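Visit report: Brullside housewares open day, 27 Oct 2018

Entry was through the loading side of the building. Registration took 7 minutes, after which visitors received a floor plan and a badge. The plan lists 406 product lines, of which a little over half were on show. The rest are in the Primen warehouse and can be requested by line number.

The ground floor covers storage: bins, drawer inserts, shelf risers. Most of it was familiar from the previous catalog. The drawer inserts now come in a shallower version, which suits older cabinets with low drawer fronts. Samples could be handled, and the corner joints felt tighter than on the set I bought from Jurneck.

Upstairs is the kitchen section, and this is where I spent most of the visit. Utensil storage gets its own set of tables, covered in black cloth. The items are few and well spaced, so it is easy to compare how each one takes a long-handled tool. 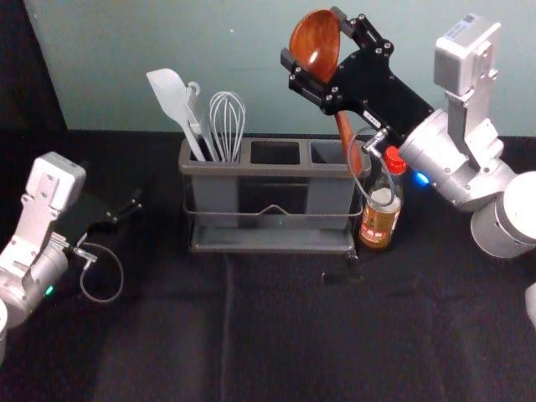 A three-compartment holder has one practical advantage over a round crock: long handles stay separated and do not cross at the bottom. A ladle with a deep bowl is the hard case. The weight sits high, and in a light plastic container the whole unit can lean if the ladle goes into an end compartment with nothing on the opposite side. A wire base helps with this - it gives the plastic something to sit down into. I would still put the heaviest tool in the middle.

Gray plastic shows less staining than white but more limescale. Anyone who puts tools away damp should plan on rinsing the compartments weekly.

Wooden utensils were covered in a short talk in the side room. The main points were to oil before first use, keep out of the dishwasher, and store with the bowl up. The speaker put the drying time after oiling at one night. My own experience is closer to two in a cold kitchen.

The Bùi range of serving tools was listed on the plan under line 3163 but was not out yet. Staff expect it in December. The first delivery is 300 sets, with no date given for a second.

Parking is on the street only. The coffee counter closes an hour before the showroom does - go there first.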